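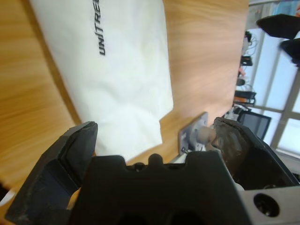 View from the wrist over a white cloth bag on the wooden table. The left fingertip has some grey scuffs.

Search this site Type and press enter

Setting up a table for safe, repeatable gripper work

I love this part of the job! Give me a table, a soft object and a fresh checklist and I'm happy for the whole morning. We've been tidying up our bench rules at Beltdale, and enough people have asked for them that I've written them out properly. They're for small arms working at table height with people nearby, and they sit underneath whatever safety standard and maker's manual apply to your machine. If my page and your manual disagree, the manual wins.

Before you switch anything on

Walk round the table once with your hands free. Check that you can reach the stop button from every place a person might stand, and press it, every session, with the arm powered but still. Then reset it and check that the arm stays put until someone gives it a fresh command. Refilwe Maluleke wrote that one into our rules after a visit to another lab, and it takes less time than filling the kettle.

Next, the fingers. Look at the tips and the pads under a good light. Scuffs on a hard tip are usually fine, so log them and carry on. Cracks, sharp burrs or a pad that lifts when you push it with a thumbnail are different: swap the part and write down which finger it was (left and right as seen from the wrist camera, please, or we'll all go mad).

Wipe the pads with a barely damp cloth and let them dry. Go round the exposed screws on any mounting plates with the right driver, and stop at the torque in the manual.

Marking out the work area

Use low-tack tape on wood. We mark two lines: an inner one for where the object may start, and an outer one that no hand crosses while the arm is live. If a second arm shares the table, give it its own outer line and decide before you begin which arm has to wait. Where the two areas overlap, only one arm may be inside at a time, with no exceptions for quick tests.

Anything that isn't part of the task belongs beyond the outer line. Monitors are the ones people forget! Run each arm slowly to its furthest reach on the screen side and move the screen if the gap looks mean. Coil spare cable well away from the joints.

Placing a soft object

Cloth is brilliant for practice and a bit of a rascal. A bag never lands the same way twice, so we don't try to make it. Lay it flat inside the inner line, leave the natural wrinkles in, and take a still from the wrist camera before the first move. Note which way round any printing goes. If there are drawstrings or loops, tuck them under, as they can catch on a fingertip.

Daylight matters more than I ever expected. If there's a window in view, write down whether the blind was up, and don't change it halfway through a set.

The first runs

Do 3 runs at the slowest speed with one person on the stop button and doing nothing else. No phone, no notes. Then 5 at working speed. If the grip slips, let the arm finish its retreat before anyone reaches in, then hit pause and wait for the light. Přemysl Slanina keeps the log for us and our current sheet is number 184, which shows how quickly these add up.

Stop the set if you hear a new noise, if the same finger slips in 2 runs in a row, or if anyone in the room is unsure. You don't need to justify a stop. Put the time in the log and have a look together.

Packing up

Park the arm, power down, then clear the table, in that order. Check the pads again and compare them with your morning notes. Leave the tape if the next set is the same task; otherwise peel it off slowly along the grain.

Our printable checklist is due for its next review in July, so send any changes to Evangelia Theodorakopoulos before then.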